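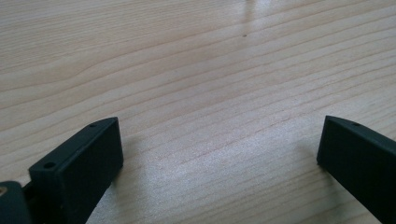
Pale tabletop, varnished finish, one dark speck.

Table tops: is the oil worth it?

Several of you have asked about the Clellar table oil that Prosser is now selling at 20 pounds a tin. The label promises to "wake up the grain". I have my doubts. On a smooth varnished top like the one in our photo, the long curving lines show up well enough with no help, and oil can't do much for wood it can't reach.

The glare from an overhead light is another matter. The leaflet says two coats will soften it. It doesn't say on what sort of finish, or for how long, and I'd want to know both before paying.

As for specks, try a damp cloth first, then a fingernail. If it stays put it may be in the wood or under the varnish, and no tin will shift it.

If you have used the oil on bare pine, do write in. I'm willing to be persuaded, but not by the leaflet.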